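# Open day at the Paltano mill

I have wanted to see the inside of a woolen mill ever since my grandmother let me pick the burrs out of a fleece on her porch (I was terrible at it, and she went back over the whole thing after I left). So when Paltano opened its doors one morning in May, I was in the car before I'd finished my coffee.

Kaltivby is a long skinny town with the river on one side and the mill on the other, and parking is what you'd expect from that. I ended up behind the hardware store. If you go, wear real shoes! The yard is cobbled, and the floors inside are old boards with a shine of lanolin on them.

Tours were supposed to leave on the half hour but really left whenever enough people had drifted over from the coffee urn. My group got Prys Rosser, who started at the mill sweeping under the carding machines and now runs the weaving floor. He has a huge voice, which I assume comes from talking over looms, and he used all of it on us even out in the yard.

## Wool room

We started where the bales come in. I'd expected it to smell like sheep, and it did, but in a nice way, kind of like a wet sweater and a barn. Prys pulled a handful out of one bale and a handful out of another and passed them both around, and I couldn't believe they were the same material. The first was springy and short and squeaked a little when you squeezed it. The second was long and silky and had a wave in it like hair that's been braided overnight. The springy one goes into blankets. The silky one gets blended for scarves, and he said that if you use it by itself the scarf slides right off your neck.

Somebody's little boy asked if the sheep minded. Prys said they mind the catching but they like the result, and then he told us a long story about a ram in a pond that I won't try to repeat.

## Carding and spinning

Carding was my favorite part, and I hadn't expected that at all. The wool goes in at one end as a messy heap and comes off the last roller as this thin, floaty web, so light that it moved when people walked past. You want to touch it so badly. There's a sign telling you not to. The web gets split into soft ropes with no twist, and those go on to the spinning frames, which are down a short flight of stairs and about as loud as you'd think.

They handed out earplugs at the bottom of the stairs, the squishy orange kind, and then Prys kept right on talking, so most of the spinning part of the tour is a mystery to me. I did catch that the oldest frame has 1000 spindles if you believe the plate on the side, and that he doesn't. I also got to tie a broken end back together. You roll the two ends between your fingers and sort of coax them, and mine held for a second before it went flying. The woman working that row fixed it without even looking down.

## The looms

I'm a hand weaver, a very slow one, with a floor loom that takes up most of my spare bedroom. So I pestered everybody in the weaving shed. They've got 38 looms and weren't running them all for the open day, which was a kindness to our ears. The newer ones go so fast that the cloth just sort of appears. There was an older one in the corner, though, with a shuttle that really flies back and forth, and I stood there long enough that my group went on without me and I had to run to catch up.

What I learned there, and plan to use at home:

- They warp with a lot more tension than I do. I've been babying mine, and that's why my edges are wavy.
- They sample everything. The sample room has a blanket's worth of little squares for each blanket they've ever sold.
- A herringbone that looks great up close can vanish from across the room, so they pin samples on the far wall and go stand by the door.

I asked Prys how long it takes to learn to set up a loom from nothing and he said 20 years, and then he said two, if you're quick and don't mind being yelled at.

## Washing and finishing

The cloth comes off the loom stiff and kind of ugly, to be blunt. It's greasy and you can see gaps in it. Then it gets washed and pounded and shrunk, and after that they brush it with these rollers until it's a blanket you'd want to take a nap under. They had a "before" piece and an "after" piece on a table for us to feel, and people kept going back to the after one. I did three laps.

The pattern they're proudest of is called Nodasora, a big soft check in moss and cream. It's been in the range longer than anyone on the tour had been alive, including the gentleman with the cane who told us all his age. I wanted one very much. I looked at the price tag and then I wanted one from a bit farther away. The seconds bin was a better fit for me, and I came home with a lap blanket that has a tiny flaw in one corner I still can't find.

Lunch was at Memon, the café across from the mill gate. Get the leek pie. The soup is fine but the pie is the thing, and they run out early.
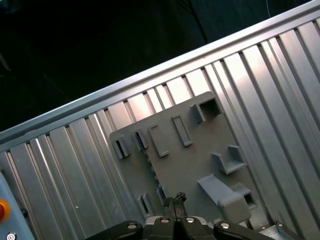

My next project is a twill scarf, and I've been drawing it on the backs of envelopes ever since I got home. I was stuck on moss and cream for a while because of the Nodasora, but it felt too much like copying. What I keep coming back to is that ridged aluminum with the gray plastic board lying on it at an angle: long grooves running up on the diagonal, some of the strips a pale pinkish white and the others dark gray. That's a twill if I ever saw one! I've got the dark gray already, left over from a vest, and I've written to the mill shop to ask if they'll sell me a cone of something in a very quiet pink. The warp goes on as soon as it gets here, good and tight this time.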